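Workshop notebook, Cedura bench
April 2024

Shelf paint, third go, and I am so pleased with this one. The yellow is the right yellow at last. The first batch dried the colour of weak custard and the second looked fine in the tin and went green beside anything blue, so this time I asked Tivari to mix from the little offcut I had been carrying in my coat pocket since August. Two coats on the sides, a light rub with the grey pad in between, and then left alone overnight. Leaving it alone was the hard part.

Pink for the upper shelf, blue for the lower. I know we argued over this (someone wanted both the same, you know who you are) but with two colours you can say "put it back on the blue one" to a child and they just do it. That is worth a second tin and a lot of masking tape.

Notes on the tape, for next time. Pull it while the paint is still a bit soft, and pull it back on itself, slowly. I left the last strip on too long on the underside of the blue board and it took a flake with it about the size of a fingernail. Touched in with a small brush. Under the shelf, so never mind.

Sizes. The prototype is small on purpose, two shelves only. Clear height above the blue shelf came out at 165 mm on the first drawing, too mean for most paperbacks standing up, and I redrew it before cutting. The pencil drawing with 165 crossed out is still pinned over the bench. Please do not cut from it! The newer one is folded in the back of this book.

Rounded tops on the side panels: did these with the jigsaw and then the long sanding block, both sides clamped together so they match. Far better than doing them one at a time. I went round a paint tin lid for the curve and I would do it exactly that way again. Finished with 240 paper and a rub of the thumb to find the rough bits. The thumb finds more than the eye does.

The base board at the bottom was an afterthought and I think it is the best thing on the whole unit. It closes off the gap under the lower shelf, so there is no dark slot for pencils and biscuits to vanish into, and it has stiffened everything up. Before it went on you could rack the shelf from side to side with one finger. Now it just sits there. Glued and pinned, 23 mm pins, heads punched and filled. Two of the filled heads have sunk a little and want another dab.

Load test on the kitchen scales side of the bench, with bags of sand. Each bag is 1000 g, and I kept adding them to the pink shelf until I ran out of bags. No sag that I could find with the straight edge, and it stayed on for 30 minutes while I had my tea. Hlongwane want the same test written up properly before they take any, and fair enough.

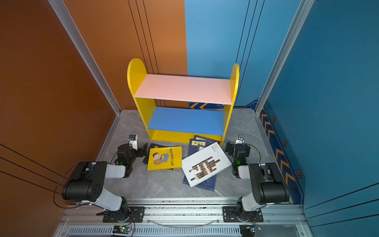

Books next, the fun bit. I want to know how it behaves with ordinary reading on it, thick and thin and tall and floppy all mixed up, and I would far sooner try it with a muddle than with a matching set. The yellow paperback with the cartoon man in glasses is my favourite for this, a cheerful thing with his own blue book held up to his face, and it ought to look splendid against the blue shelf. The white one with the brown and black bars on its cover is for the pink. Both shelves are bare and the books are still on the floor, so all of it is to play for. I should also look at those few dark specks on the pink before anything goes over them. If it is dust in the paint it will rub back with the fine pad and a drop of water, and if it is deeper I will do another thin coat.

Still to do:

Felt pads for the feet, the thin sort from Folleck.
Second dab of filler on the sunk pins, then yellow over the top.
Try one tall book leaning by itself at the end of the blue shelf and see whether it slides.
Wax on the shelf tops? The pink feels a little grabby under a paper cover. Test on an offcut first.
Wash the good brush. It is in the jar by the window, and the jar needs topping up.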